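Peppermint, Slowly

Most of the peppermint oil sold in small brown bottles comes from a plant that can't reproduce by seed. Peppermint is a sterile cross between watermint and spearmint, so every field of it was planted from runners dug out of some older field. Nuala Geraghty started hers with 21 trays of runners in March four years ago, on a slope outside Trilloveck that had been used for sheep.

She now grows enough to fill her still through the summer. The cut mint lies in the field for a day to wilt, then goes into the pot, where steam passes through it and carries the oil off to a condenser. The oil floats on the water and is drawn off the top. Last season she bottled 746 small bottles under the Wirkine label and sold most of them at two markets and one pharmacy.

What people want it for varies. Menthol, the main component, sets off the same nerve endings that respond to cold, and that accounts for the cooling feeling on skin. Peppermint oil in coated capsules has been studied for irritable bowel syndrome, and some trials found that it eased cramping. Diluted oil rubbed on the temples is an old remedy for tension headaches, with a smaller amount of research behind it. For colds, the smell can make a blocked nose feel clearer, although the airway itself doesn't open much.

Clodagh Ní Mhurchú, the pharmacist who stocks the oil, keeps it behind the counter so that she can talk to whoever is buying it. "It's a strong product and the bottle is tiny," she says. "People put it on neat and then they ring me." She tells them to mix a few drops into a spoonful of plain carrier oil and try it on the inside of the arm first. It should stay away from the eyes, and it should never go on or near the face of a baby or small child, where menthol can affect breathing. Anyone with bad reflux may find that swallowing peppermint makes it worse.

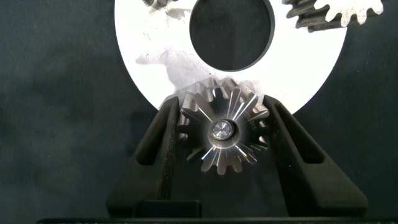
Storage matters more than most buyers expect. Oil left in a half-empty bottle on a sunny windowsill loses its sharp top notes and starts to smell flat. Geraghty keeps hers in a dark press at the back of the shed and tops up the bottles so there is little air in them. She is particular about surfaces too, as undiluted oil can soften some plastics and mark others. A white disc with a big hole through the middle, scuffed in small places and with a grayish smudge on one side, is the kind of thing she would keep well clear of an open bottle. Glass and stainless steel give her no trouble.

The leaves are more forgiving. Rónán Buckley, who helps with the cutting, dries a few bunches each year for tea and uses a small handful to a pot, covered, for ten minutes. He doesn't drink it for any condition. He likes it after dinner.

Geraghty plans to move the older rows next spring, before the rust that showed on the lower leaves this year gets a hold. The new ground has already been dug.

Last updated: 2018-08-27

Contact us | Copyright Funodik Magazine. All rights reserved. | Back to top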